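Open day at Katsaros, Andanley, February

Got there at 10 and the queue was already out of the gate, so good sign! Rhea Policarpio took our group round (27 of us, squashed into one corridor) and she didn't hide the bad bits, which I loved. Last autumn one of their grippers wouldn't let go after an emergency stop and pinched Cornel Bogdan's thumb. Bruised, nothing worse, but they halted all the shoe tidying work for weeks.
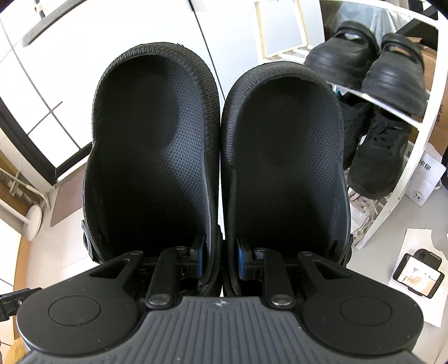 So why didn't the stop button open the fingers? It cut the power, and the fingers were built to stay shut without it so they wouldn't drop things.

There's a hand release now and we all had a go. Stiffer than I expected! Then tea and a very dry scone.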